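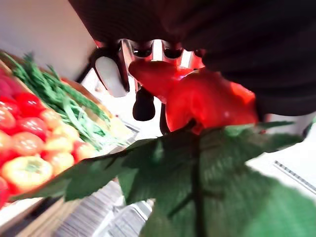 Why does a jumper stretch when a shirt does not?

A jumper is knitted and most shirts are woven. Knitted cloth is built from loops, which can change shape when pulled. Woven cloth is built from straight threads, which have very little slack to give.

Woven cloth
Weaving uses two sets of threads. The first set, called the warp, is held tight on a frame called a loom. The second set, called the weft, passes over and under the warp from side to side. Each thread lies almost straight. If you pull a woven cloth along either set of threads, it hardly moves. If you pull it from corner to corner, it gives a little, as the small squares between the threads are pushed into diamond shapes.

Knitted cloth
Hand knitting can be done with a single length of yarn. The yarn is bent into a loop, and a new loop is pulled through it. One loop is called a stitch. A line of stitches going across the cloth is called a course. A line going up the cloth is called a wale. When the cloth is pulled sideways, each loop becomes wider and shorter. When it is pulled lengthways, each loop becomes narrower and taller. The yarn itself may stretch only slightly. Most of the change is in the shape of the loops.

Knit and purl
There are two basic stitches. In a knit stitch the new loop comes through from the back to the front. In a purl stitch it comes through from the front to the back. They are the same stitch seen from opposite sides. A cloth with all knit stitches on one face will curl at the edges.

Rib
If knit and purl stitches are placed in turn along a row, and kept in the same columns on every row, the cloth forms ridges and grooves. The purl columns sink back and the knit columns stand forward, so the cloth folds up on itself like a shallow fan. Pulling it sideways opens the folds first and widens the loops second. Rib therefore stretches further across than plain knitting does, and it is used for cuffs, collars and waistbands. 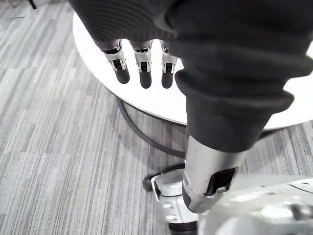

Charcoal knit with a ribbed texture. The cloth bunches into soft folds where it hangs.

Why knitted cloth feels warm
The loops and the fine hairs on the yarn trap small pockets of air. Still air carries heat slowly, so less heat leaves the body. Wind can push through the gaps and move the air out, which makes a jumper colder on a windy day.

Try it: measuring stretch
You will need a ruler, a knitted sock and a cotton handkerchief.
1. Lay the sock flat. Make two marks 4 cm apart across the top band, using washable chalk.
2. Hold the sock on each side of the marks and pull gently. Ask a helper to measure the new distance.
3. Repeat with the handkerchief, pulling along one edge.
4. Let go and measure both again.
Write the results in a table with one row for each cloth.

Words to know
Course: a row of stitches across the cloth.
Gauge: the number of stitches in a given width. A sample with 18 stitches in 10 cm is coarser than one with 40.
Wale: a column of stitches up the cloth.
Yarn: fibres twisted together into a long strand.

Text by Leonie Pirihi
Page checked April 8, 2025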